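Henent Library to Extend Evening Hours From May

The Henent Public Library will remain open until 9 p.m. every Thursday beginning in May, the library board has announced. The change follows a survey of cardholders held over the winter, in which evening access was the most frequent request.

Under the new schedule, the main reading room, the children's section and the Samarakoon Room on the second floor will all be available during the added hours. The reference desk will be staffed until closing.

"Many of our patrons work during the day and have had to rely on weekends," said Sharon Nyanda, director of the library. "The later closing gives them a full evening to read, study or meet."

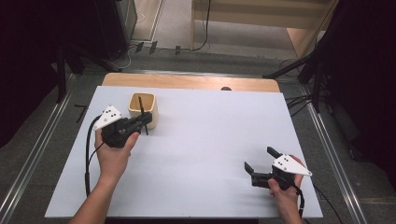
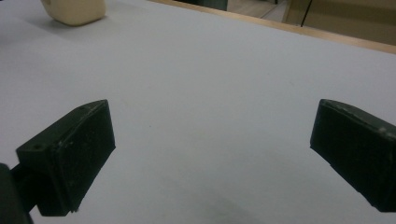
The Samarakoon Room may be reserved free of charge by local groups of up to 18 people. Reservations are made at the front desk or by telephone and are confirmed within two working days. The library will lend extension cords and a portable screen on request – both must be returned to the desk before the group leaves. Groups planning craft or model work are asked to lay a board over the table, and to clear away all materials by closing time. Food is not permitted in the room, but covered drinks are allowed.

The added hours will be paid for in part by a grant of $2000 from the Julline Fund, which also supports the library's summer reading program. The remainder will come from the existing operating budget.

Parking in the Zevberg Street lot will be free for library visitors after 5 p.m. on Thursday evenings. Bus route 17 stops at the main entrance, and its timetable is posted in the lobby.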